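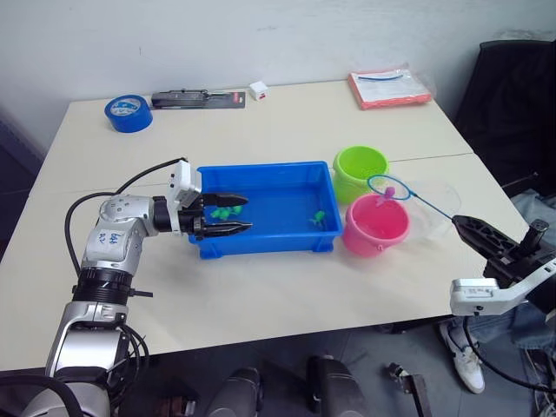 **Two-arm planner: the net arm always waits for the other one**

**sustuvska_dev** – Wednesday

Hello all. I work on a bimanual task where the left gripper picks small green toys from a blue tray and the right arm holds a little fishing net by its handle. My planner is Tagle, with one shared timeline for both arms. The problem: when the left arm replans, the right one also stops, and then the net swings. After 5 replans the toy is often on the table. How do you separate the timelines and still keep collision checking?

**niro_k**

Don't separate them. Slow down the net arm before each replan, with a jerk limit. We had the same with a ladle.

**Lorenz Gisler**

I disagree with niro_k. A jerk limit hides the problem. Give each arm its own trajectory buffer, 800 ms long, and check them against each other only where the workspaces overlap. Does your collision model include the net, or only the gripper?

**sustuvska_dev**

Only the gripper and a straight cylinder for the handle. The hoop is not there.

**Lorenz Gisler**

Then please add the hoop first. Attach it to the tool frame as a flat disk with padding.

**niro_k**

With 800 ms the left arm will react late if a toy slips. I would not go over half of that.

**sustuvska_dev**

I tried the disk and separate buffers today. From 17 runs, 11 finished without a stop of the right arm. The other ones failed at the overlap check, near the pink bucket. I will try a shorter buffer tomorrow and post the log.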